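How to find out if a robot can do your errand run yet

Last updated 18 December 2024

I get asked about laundry robots a lot, and folding, and the dishwasher, and my answer to all of that is still "not really, not in a way that gives you your evening back." But there's one kind of chore where I've stopped shrugging, and that's carrying stuff from one place to another. Parts from the stockroom to the bench, the mail from one building to the next, clean towels over to the pool house. Boring, flat, over and over again. If you've got a chore like that, a wheeled machine may be able to take it off your hands right now, or take most of it, and this page is how I go about finding out before anybody spends money.

I've done this with two carts so far, the Hillar and the smaller Tsakiris, both on the paths at Stamness where I help run a shop with a storage room annoyingly far from everything else. You don't need either of those to follow along. You don't even need a robot for the first half!

What you need

A hand truck or a stroller or anything else with small wheels. Chalk. A tape measure. A notebook you don't mind getting rained on. An afternoon, and then a bad-weather afternoon later on.

Step 1: Write the chore down as a trip

Most people describe a chore by what it's for ("getting the parcels in"), and that tells you very little about whether a machine can do it. Write it as a trip, start to finish, with every touch in it. Mine looked like this the first time:

Unlock storage. Find the right bin. Lift bin onto cart. Prop door. Push cart out, let door close. Go along the paving to the shop. Ring. Somebody opens. Lift bin off. Sign sheet. Go back.

Now put an R next to the bits that are only rolling. On my list that was the paving and the way back, and I remember being pretty disappointed, because it looked like such a small share of the list. Then I timed it. The rolling was nearly all of the time. So do time it, on a normal day, at your normal pace, and write the minutes next to each line.

If your rolling lines come out short, stop here. A machine that drives well will save you next to nothing, and the bits that are left (doors, bins, lifting) are the bits machines are still bad at, or slow at, or expensive at. I'd wait a few years. Folding laundry is all touching and no rolling, so you can see why I'm no help on that one.

Step 2: Walk the route low down

Take the hand truck and walk the route slowly, looking at the ground. It feels silly. You're looking for anything a small wheel notices and your feet don't:

Joints between slabs. Usually fine, but check whether one slab sits higher than its neighbor.
Curbs, both the ones you go up and the ones you run beside.
Grates and drain covers.
Any place where the surface changes, say paving to brick, or brick to lawn.
Spots where leaves pile up. November taught me about those.

Mark the bad ones with chalk as you go. Measure the lips. The rule I use is my own and not a manufacturer's: if my hand truck stops dead when I push it with one finger, a cart will at least have to think about it.

Curbs get their own note. A curb you have to climb is a problem with a known answer, you find the ramp or you build one. A long curb running alongside your route is easy to forget, and you should think hard about which side of it you want to be on. It's a nice straight thing to follow, and it's also a drop or a wall, depending on where you're standing. I like to keep the cart a good arm's length off it. The Tsakiris liked to hug it, and we had words.

Step 3: Look for landmarks, or the lack of them

Here's a part I got wrong. I assumed wide open ground would be the easy part and the cluttered bit by the doors would be hard. For bumping into things, sure. For knowing where you are, a big plain surface can be harder than a hallway, because there's so little close by to measure against. If the nearest building is a good way off and everything in front is the same color, some machines start to wander a little.

So stand in the emptiest spot of your route and ask what's near you. An edge? A lamp post? A change of surface along one side? If you've got at least a continuous edge, note which side it's on for each direction. It swaps on the way back, and I've watched a cart do a lovely job outbound and then dither all the way home.

If you really have nothing, ask the seller straight out how their machine keeps its place on open ground, and ask to see it on your ground. Bilelov, the outfit we rented through, was fine with that. I wouldn't deal with one that wasn't.

Step 4: Do the walk-behind trial

Rent, borrow, whatever, but don't buy. Load the cart with the real load, or sandbags of the same weight, and walk behind it with the stop button in your hand. Keep the run short at first. I do it like this:

First, the easiest straight piece, empty, both ways.
Then the same piece, loaded.
Then the whole route, loaded, at a quiet time.
Then the whole route when people are around.

For every run write down just the interventions – each time you had to touch it, nudge it, restart it or talk a dog owner out of the way. Don't write down how it felt. I was so charmed by the Hillar in the first hour that I'd have given it a raise.

I go for 50 runs before I make up my mind. That sounds like loads, but on a short route it goes quicker than you'd think, and the odd failures don't show themselves in the first handful. In our 50 runs with the Hillar I had to step in on four, and three of those were at the same grate. The fourth was a stop in the middle of plain paving for no reason I ever found out. It just stood there. I walked up, it carried on.

Step 5: Repeat it in lousy weather

Gray days are usually fine in my experience, nice even, as there's no hard shadow lying across the slabs pretending to be a step. Low sun is worse. Rain puddles are worse again, and I wouldn't run in ice at all. Whatever you get, write it beside the run, so you can see later whether the trouble comes with the weather or with the place.

Step 6: Do the sum with your own minutes

Go back to the list from step 1. Cross out the rolling lines. Add back the things you didn't use to do: loading it carefully, plugging it in, wiping off the sensors, going to get it when it's stuck. Be mean about this. If you have to walk out to fetch it, that's a full trip plus your bad mood.

Ours came out ahead, by less than the brochure had me hoping, and we still lift every bin ourselves. Doors too. Somebody on the shop end hears the beep and goes and opens up. So can a machine do the chore? It can do the middle of it. I'm happy with the middle, the middle was the part I did in the rain.

A few things people trip over

Permission. Check who owns the paving and ask them before the trial, in writing. Ours wanted to know the top speed and who to call.

Speed. Slower than you walk is fine. If it's on its own, you don't care.

The return leg. Plan something for it to carry! We send the empty bins back, which used to stack up behind the shop till someone lost patience.

Picking your first stretch. Go for long, straight and clear, with a curb or other edge beside it and nothing worse than slab joints to cross. Save the doors for later. Something along these lines is what I'd call a good first stretch:

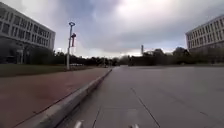 One reader wrote back that the sum in step 6 went the other way for them: the rolling was long enough, but their load is soup in open tubs from a kitchen to a day room, and every joint in the floor had to be taken so slowly that the lunch arrived cold. They've kept the cart for the dirty dishes, and asked whether I'd ever tried one with softer tires. I haven't, but the Tsakiris has a set you can swap in, so I'll ask at Bilelov and add it to step 4 when I know more.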